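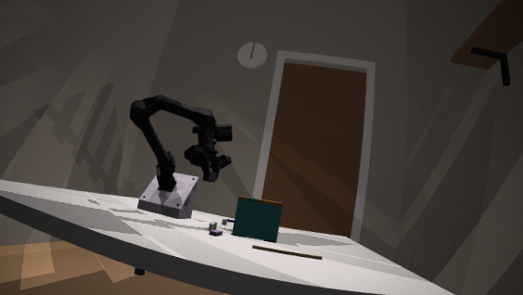 Teleop demos in sim: keep the ugly ones or throw them out?

Gulgate Forum > Arms and Grippers > Teaching by demonstration

benchgremlin
Posts: 637

OK so I've been at this since July and I need other people's opinions before I lose my mind. Setup is a simulated tabletop, black arm on a wedge base, and I drive it with a little leader arm clamped to my desk. The task is to pick the small purple block up off the table and set it down on the far side of the teal panel. That's it. A toddler could do it.

I have 300 demos recorded. Maybe a third of them are what I'd call pretty. The rest have me hovering over the block, drifting, going down, missing, coming back up and trying again. The policy I trained on all of them hovers too! It parks the gripper over the little cluster of pieces like it's thinking about lunch, and then sometimes it goes and sometimes it just doesn't.

Do I toss the ugly ones and train on what's left? Or record more and hope?

solder_and_tea
Toss them. I did the same thing with a drawer task and the hesitating went away once I cut every demo where I'd stopped for more than 2 seconds. You're teaching it to stall. It has no idea you were squinting at the monitor trying to judge depth, it only sees that the hand stays put.

ninetynine_knots
Strong disagree with the above. If you throw out every demo where you missed and recovered, you get a robot that has never seen a miss. First time it bumps that block sideways it's in a place it has no data for and it'll go off and wave at the wall. Keep the recoveries, trim the dead time out of the middle. Those are two separate problems and people keep lumping them together.

solder_and_tea
Sure, if you have the patience to trim 300 recordings by hand. I did not.

ninetynine_knots
You don't do it by hand, you drop frames where the joints barely move. Ten lines of script. Just be careful around the grasp, your fingers are closing while the arm is still, and if the script eats those frames you'll have a gripper that never shuts. Ask me how I know.

benchgremlin
Oh that's good, I hadn't thought about the gripper frames. I would one hundred percent have deleted those.

pepperjack_dan
What camera view are you driving from? The one in your post, off to the side with the door and the clock behind? I can see why you hover. The fingertip is well above the table in that shot and I couldn't tell you if it's over the block or behind it. I added a second view from straight overhead just for me, the operator, and my demos got cleaner in one evening. The policy doesn't even have to use it.

benchgremlin
Yep, that's my main view. I randomize the camera a bit so it's often tilted like that one. Fine for training I guess, but awful to drive from, now that you say it out loud.

pepperjack_dan
Then lock the view while you're recording and re-render the demos with the random cameras afterward. That's the whole beauty of doing it in sim, you record the joint motions once and replay them under whatever lighting and angle you want.

ninetynine_knots
Seconding this. Though check that the replays still succeed. Mine didn't all line up, contact is fussy and a block that got picked in the original can slip on playback. I filter on whether the block ends up in the right spot.

oldlathe
Am I the only one who thinks teleop is the wrong tool here? For one block over one panel I'd write five waypoints and go to bed. I used to teach a real arm by grabbing it and walking it through the motion, and you FEEL when it's lined up. Driving a fake arm through a screen with no force feedback is a miserable way to show anybody anything.

benchgremlin
Fair, but the pieces get moved around every episode, so fixed waypoints won't cut it. And the stick and the other little bits are there so I can add tasks later. I also don't own an arm bigger than the leader one, so nothing to grab!

oldlathe
Then read the block's position out of the simulator and offset your waypoints from that. It's sitting right there in memory.

solder_and_tea
That gets you a scripted policy that needs to know where the block is. The point is to learn it from the pictures.

oldlathe
So script the demos, render the pictures, train on those. Free data, no shaky hands.

ninetynine_knots
I've tried it, and it does work for simple picks. Scripted demos are all so alike, though, that mine got brittle fast. I'd mix some in and keep the human ones.

benchgremlin
Update, and sorry for the wall of text. I put in the overhead view, locked the camera, wrote the trimming script (gripper frames protected, thank you) and recorded a fresh batch this evening. Driving is SO much nicer. I kept the old misses wherever I did get the block in the end and dumped the ones where I gave up. Training is going now, and I'll post the numbers when it's done, good or bad.

pepperjack_dan
Nice. Try a few runs with the panel shifted too. Mine learned to clear the panel in exactly one place.

oldlathe
Still think you should script it. Post the numbers anyway.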